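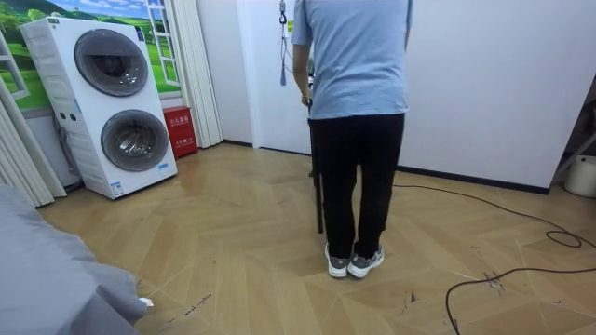
Grullbridge to close two floors for resurfacing

The Grullbridge community building will close its upper and lower activity rooms in September while the wood floors are sanded and refinished. The work covers 271 square meters and was awarded to Fehr, the contractor that replaced the heating lines under the entrance hall.

Boards with more than 2 millimeters of wear will be replaced before sanding. Facilities manager Chantal Cloutier said the finish needs 50 hours to cure between coats and that furniture will stay out until the final inspection.

Classes booked in the closed rooms move to the Nundum annex, where capacity is limited to 100 people. Bookings made before 30 August 2020 transfer automatically. Later requests go to Hsin-yi Lo at the front office.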